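3월, 오전 작업. 던도라(Dundora) 2집 믹스 6번 트랙 'Panganiban'

어제 뽑은 3차 믹스를 아침에 다시 들음. 보컬이 2절부터 뒤로 빠진다. 페이더 문제인 줄 알았는데 오토메이션을 꺼도 똑같음. 원인은 기타 더블링 쪽 1,000Hz 부근이 두꺼운 것. 왼쪽 기타만 2dB 깎고 오른쪽은 그대로 두었다. 둘 다 깎으면 후렴이 얇아짐.

킥은 60Hz에서 베이스와 계속 부딪힌다. 사이드체인을 걸어 봤지만 펌핑이 들려서 뺐고, 베이스 쪽 로우 셸프를 조금 내리는 걸로 마무리. 네스토르가 보내 준 베이스 재녹음분은 3절 앞 두 마디 타이밍이 밀려 있음. 손으로 당겨 놓았는데 크로스페이드 자리에서 딱 소리가 남. 다시 확인할 것.

스네어 리버브는 플레이트로 되돌림. 룸 마이크는 브리지에서만 연다. 길이는 1.8초에서 1.4초로 줄였고 프리딜레이는 손대지 않음.

세션 폴더 이름이 또 엉켜 있다. 'final', 'final2', 'final_real'이 한꺼번에 들어 있어서 전부 트랙 번호_버전 형식으로 바꿈. 오래된 테이크는 외장 디스크의 Lernden 폴더로 옮겼으니 찾을 때 거기부터 볼 것. 테이크 361번은 지우면 안 됨. 아웃트로 허밍이 그 안에만 있다.

야네스에게 싱글용 편집본 요청받음. 인트로를 여덟 마디에서 네 마디로 줄이고 2절 뒤 간주는 통째로 들어낸 버전을 만들어 봤다. 이어 붙인 자리는 심벌 잔향으로 가려짐. 길이 3분 12초. 앨범 버전은 건드리지 않음.

오후 2시, 4차 믹스 출력. 모니터 스피커와 헤드폰으로 각각 한 번씩 듣고, 작은 스피커에서도 들어 봄. 작은 스피커에서는 베이스 라인이 거의 사라져서 새추레이션을 살짝 추가했다. 후렴 하모니는 아직 큰 듯. 링크는 모두에게 보냄.
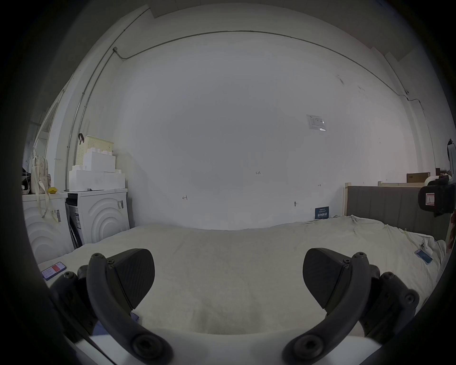
윌프레도 발루요트: 4차 들었습니다. 보컬은 이제 제자리에 있는 것 같아요. 다만 후렴 하모니가 1dB쯤 크고, 브리지에서 룸 마이크가 열릴 때 하이햇이 갑자기 밝아집니다. 싱글 편집본은 간주 없는 쪽이 낫네요. 인트로는 여섯 마디로도 한번 들어 보고 싶어요.

하모니는 1dB 내림. 하이햇은 룸 트랙에 하이컷을 걸어서 해결해 볼 예정. 여섯 마디 인트로는 기타 프레이즈가 중간에 끊겨서 어려울 수 있음. 일단 만들어서 비교.

남은 것
3절 앞 크로스페이드 확인
룸 트랙 하이컷
마스터링용 파일은 리미터 빼고 24비트로 따로 출력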